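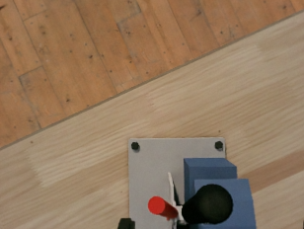 A pale wooden tabletop against warmer floor planks.

The Forever Table

Furniture sellers love the word "heirloom." Pralutus puts it on a dining table that costs over $8,000 and carries a warranty of 40 months. My grandmother's table had no warranty at all, and we still eat on it.

I asked the Sorkside showroom how the top could be refinished. The clerk offered me a brochure.
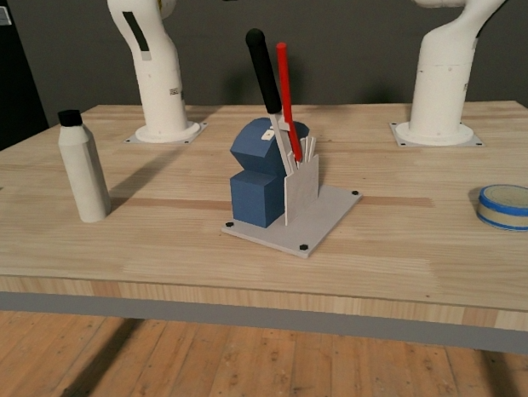 The brochure ran to 143 pages and gave sanding one sentence: consult a professional. A repair shop in Follton quoted me $129 just to look.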